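Why Do Towels Drink Up Water?

Have you ever knocked over a glass of squash and watched a towel gobble up the whole puddle? It looks like magic, but it's science, and it's going on in your bathroom every single day!

Let's start with cotton, the stuff lots of towels are made from. Cotton grows on bushy plants in warm parts of the world. When the seed pods are ripe they burst open, and out puffs a ball of white fluff. Each strand of that fluff is called a fibre. Fibres are thinner than the hairs on your head, and people twist lots and lots of them together to make yarn. (Twisting makes them strong. Try it with a bit of cotton wool! Pull it and it comes apart, but twist it tightly first and it puts up a real fight.)

Water loves cotton. Tiny bits of water, called molecules, are a little bit sticky. They cling to each other, which is why raindrops are round and plump, and they cling to cotton too. When one bit of water grabs hold of a fibre, it tugs the next bit along behind it, and that one tugs the next, like children holding hands in a very long line.

Now for the really clever part. Between all those fibres there are teeny gaps, and water can creep along them, even uphill! Scientists call this capillary action. Say it out loud: ka-PILL-a-ree. Plants use it as well, to help water get from their roots up towards their leaves.
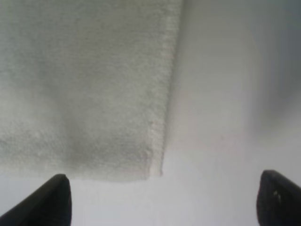
So why not dry yourself on a bedsheet? A sheet can be made of cotton too, but it's flat. Bath towels are usually woven with loops, hundreds and hundreds of them, sticking out on both sides. This kind of cloth is called terry. More loops means more cotton touching the water, and more little gaps for it to creep into. If you could flatten out every loop on a bath towel, you'd need a much bigger bathroom!

The loops are made on a machine called a loom. One set of threads is pulled tight and another set is left slack, and when the weaver's machine pushes everything together, the slack threads pop up into loops. At the old mill in Tinbridge, which is now a museum, you can stand behind the rail and watch one of these looms clattering away. It is VERY loud. It first ran in 1049 Mill Lane, next door, before it was moved, and it still works beautifully.

Try it yourself!

You will need:
2 glasses
A strip of kitchen paper, folded longways
Water
Food colouring

Fill one glass nearly to the top with water and add a few drops of colouring. Leave the other glass empty and put it right beside the first. Bend your strip so that one end is in the water and the other end hangs down inside the empty glass. Have a look after 15 minutes, then go off and play and come back later. The coloured water should be climbing up the paper and over the top!

When you've done that, try a strip of old towel, a piece of wool and a bit of plastic bag. Which one does water like best? Draw what you find, and write down how long you waited each time.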